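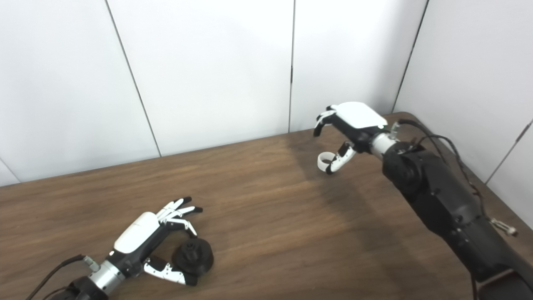
A two-armed robot with multi-fingered hands at a wooden table; the thumb of the left hand rests against a round black part.

Automation at the Flunton works

The Flunton works is a small factory that repairs and rebuilds feed units, the little assemblies of rollers, caps and sleeves that move paper and film through larger machines. It is best known outside its own trade for the slow and rather careful way in which it brought robots to the sorting and handling of small parts, a job that had been done by hand for as long as the works had existed, and for the effect this had on the people who used to do it.

Background

The works was set up by the Rosen family as a repair shop and grew, a room at a time, into a business with 157 people on its books. Used units arrived in crates, were stripped down, and had their parts looked over one by one before anything was put back together. The looking over was known in the building as "the turning", from the habit of rolling each part between finger and thumb to feel for wear, and new starters usually spent their first winter on it. A practised hand could get through 1,000 parts in a shift, though the older staff always said that anyone who managed it every day was not paying enough attention.

It was pleasant enough work in company, and many people were fond of it, but it was hard on the wrists. By the time automation was first talked about, sore thumbs and stiff fingers were the most common complaint in the works' accident book, and it had become difficult to find people who would stay at the turning for more than a year or two.

Introduction of the robots

An earlier attempt, using a belt and a set of fixed grippers supplied by a firm called Vallejo, was given up after one season. The grippers were quick, but each had to be changed over for a different shape of part, and the crates at Flunton never held the same mixture twice. Staff spent a good deal of their day swapping fittings, which pleased no one very much.

The second attempt, named Kidetti after the street behind the works, went the other way and used two-armed robots with jointed, human-like hands. The first table was set up in December, in a plain room with pale panelled walls, well away from the main floor so that people could wander in during their breaks and watch. Each hand has a white back cover over a black body, with slim fingers and a thumb, and joins its arm at a silver wrist piece. Parts are put on the table in front of the robot, and the range tried there has been wide — squat black pieces with a flange at the base, short white tubes with ribbing inside, and a long list of others besides.

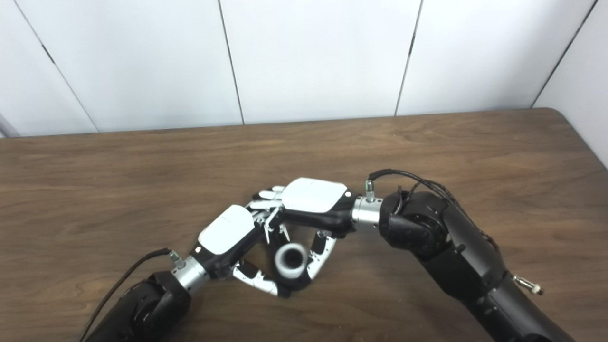 Pankaj Bisht has written that the hands themselves mattered less to him than the choice of who should teach them, and that the works would have learned very little had it sent for outsiders and left its own people standing at the door. The teaching was in fact done almost wholly by former turners, who were given paid time for it and who drew up, over many long afternoons, a list of 343 separate faults and oddities that a part might show. Much of this had never been written down before, and some of it had never been said aloud.

Changes to the work

No jobs were lost at the turning benches, though this owed something to the number of people already close to retirement. Those who stayed were moved to one of 2 new grades. Table minders look after the robots, set out parts and deal with anything dropped or doubtful, while final checkers handle only the parts that have been set aside, and still roll them between finger and thumb in the old manner. Both grades were paid a little more than the old one.

Opinion among the staff has been mixed, and has remained so. Complaints of sore wrists fell, and the minders generally speak well of the variety in their day. Against this, several former turners have said that they miss the talk across the benches, as a table minder often works alone for an hour or more at a stretch. The works answered by moving the tea break so that everyone takes it together, and later by placing tables in pairs, facing one another.

There has also been a quieter worry about training. Under the old arrangement a newcomer learned what a worn part felt like simply by handling a great many of them, and that chance is now much smaller. Since February 18, 2024 every new starter has spent six weeks at a hand bench before going near a table, and the list of faults is kept in a ring binder there, with room left at the back for additions.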